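**Session 4 handout: planning the equipment budget**
Module leader: Rhona Dow. Revised November 2022.

Most first budgets for a manipulation bench get the arm right and the rest wrong. The arm has a quotation behind it. Fixtures, cabling, test objects and spares usually have a guess, and they are where the money runs over.

Work through the Vernside bench costs before the seminar:

| Item | Cost (£) |
|---|---|
| Arm, quoted by Revport | 3,743 |
| Mounting and cabling | 589 |
| Cameras and lights | 567 |
| Tableware and cloth | 20 |

The last line is small but it still needs a code and a named buyer. Plain plastic bowls, cups and a plate on a dark green cloth are enough for sorting and stacking work.
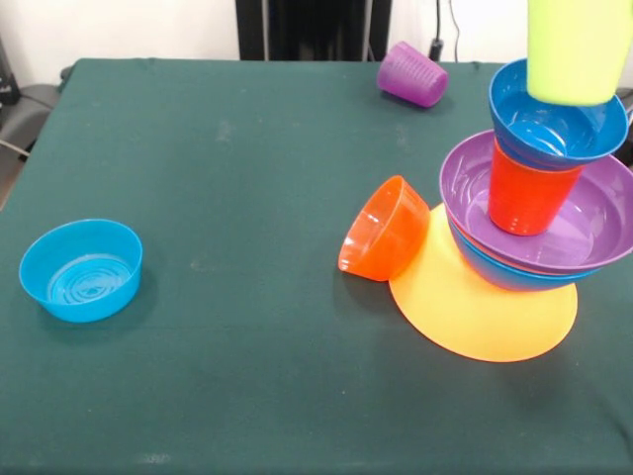
**Should test objects go under capital or consumables?**
Put them under consumables. They get scratched, lost and replaced, and the finance office will not tag a cup.

Cameron Menzies will bring the second quotation, from Botine. Compare the two on delivery, warranty and the price of a spare gripper — the headline figure alone won't tell you much. Check whether VAT is included in each.

For the seminar:

- add a line for spares and say how you reached it
- mark which items can wait until February
- note who signs for each order

Send your sheet to Flora Drummond as a spreadsheet with the formulas left in.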